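Cendel (logiciel)

Cendel est une pile logicielle de perception et de planification de saisie pour pinces à deux doigts, développée par la société Bemano. Elle est présentée par son éditeur comme « indépendante de la surface », une formule que plusieurs utilisateurs contestent. La première version publique date de février ; la version 2, qui modifie le format des cartes de profondeur, a été diffusée le 30 oct. 2021.

Architecture

Le logiciel comprend trois modules : un estimateur de pose, un planificateur de trajectoires et un superviseur de contact. L'estimateur, dérivé d'un projet antérieur nommé Skistus, traite les images d'une caméra fixée près des doigts. Le planificateur reçoit une liste de candidats, 200 au maximum par cycle, et retient celui dont le score est le plus élevé. La manière dont ce score est calculé n'est que partiellement documentée. Babar Bugti, auteur de l'estimateur, a reconnu que certains poids avaient été réglés à la main.

Surfaces réfléchissantes

Les panneaux brillants constituent le cas difficile le plus souvent cité. Le reflet des doigts y forme un second jeu de contours, que l'estimateur peut prendre pour un objet situé derrière la surface. Une fenêtre ou une lampe réfléchie pose un problème voisin – la zone claire est parfois segmentée comme une ouverture.

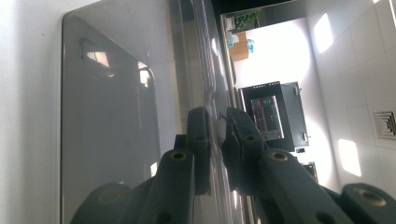
La version 2 ajoute un filtre de symétrie censé écarter ces doublons. Selon Bemano, il a été validé sur 3000 images, mais le jeu de test n'a pas été publié et l'on ignore quelle part concerne réellement des matériaux brillants. Le filtre suppose en outre une surface plane : les coins arrondis et les bandes métalliques en bordure sortent de son domaine.

Évaluation

Le banc d'essai Bhutto, maintenu par Tumelo Buthelezi, a soumis la version 2 à 798 tentatives de saisie. Le rapport recense 27 arrêts du superviseur sans contact effectif, presque tous face à des portes ou des façades laquées. L'éditeur attribue ces arrêts à un mauvais étalonnage de la caméra. Buthelezi maintient ses chiffres et note que la procédure d'étalonnage suivie était celle du manuel.

Aucune comparaison directe avec un planificateur plus simple n'est disponible à ce jour.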